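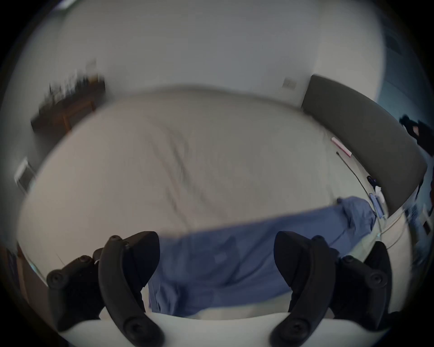 4.3 Bed making

Bed making was included because it combines two properties that the kitchen and shelving tasks lack. The object being handled is larger than the reach of the arm, and its final state depends on material that is out of view for most of the motion. Folding a towel on a table can be done from a single position. Drawing a blanket up over a double bed cannot, and any policy that does it must coordinate base motion with a grasp that may slip at any point along the hem.

Demonstrations were collected in homes with a hand-held two-finger gripper and a wide-angle camera mounted behind the fingers. A typical starting state is shown in Figure 3: the sheet is creased across the middle, the blanket lies bunched across the near end of the bed, and several small items, including cables, have been left near the headboard. We did not ask residents to clear the bed first. In earlier work at Woller [14], beds were stripped and reset to a fixed layout before each run, and the success rates reported there should be read with that in mind.

Figure 3. Bed-making task, view from the hand-held gripper before contact with the blanket. The fingers are open.

We collected 1,010 demonstrations for this task. The demonstrator was told to pull the blanket toward the headboard, flatten the visible creases and leave personal items where they were unless they lay under the path of the blanket. No order of steps was prescribed. This produced more variation than we had planned for. Most demonstrators grasped a corner first, but a sizable minority took the hem near its center and dragged the whole blanket in one pull, which is faster and leaves a ridge that has to be smoothed afterward.

The policy was trained on the full set and run on the Veltby mobile base with a single arm. Each trial was limited to 15 minutes and was scored by a rater who had not seen the run. A trial counted as a success if the blanket covered the mattress up to a line marked before the start, no part of it touched the floor on the far side, and no item had been knocked off the bed. Partial coverage was recorded separately and is not included in the success rate.

Of 60 trials, the robot completed 33. The remaining 27 fall into three groups. In 14, the fingers closed on the blanket and the fitted sheet together, and the pull then lifted the sheet from the mattress. In eight, the blanket slipped during base motion and the policy continued to the release pose with nothing in the grasp. In the last five, an item was knocked off the bed, in every case by the trailing edge of the blanket. Contact between the gripper and an item was rare, and did not lead to a failed trial.

The first group deserves comment. The two layers are easy to tell apart when they differ in color, as they do in Figure 3, and we expected few errors of this type on such beds. The errors occurred there too. Inspection of the wrist video suggests that the policy places the fingers correctly in the image plane but too deep, so that the lower layer is pinched along with the upper one. A person corrects this by feel. Our gripper has no tactile sensing, and the wide-angle view gives little depth information at short range – the hem fills much of the image by the time the fingers are close enough to close on it.

Slip was reduced, but not removed, by adding a check on finger opening after each grasp. With the check in place the policy retries up to 2 times before giving up. All figures in this section include it. A softer finger pad supplied by Breathnach was also tested in a short pilot, where it held the blanket better and picked up the sheet more often. We kept the original fingers for the main trials.

Time is the other limit. Successful trials took a median of nine minutes, against less than one for the demonstrators. Most of the difference is spent in repositioning the base around the foot of the bed, and very little in the grasp itself. A second arm would remove some of this motion, at a cost that is hard to justify for a household machine at present.

We conclude that the task is within reach under supervision and is not yet suitable for unattended use. A resident who has to put the fitted sheet back on the mattress after one run in four has been given more work, and the success rate alone does not show this. Section 5 returns to the point with a measure of the human effort needed to recover from each type of failure.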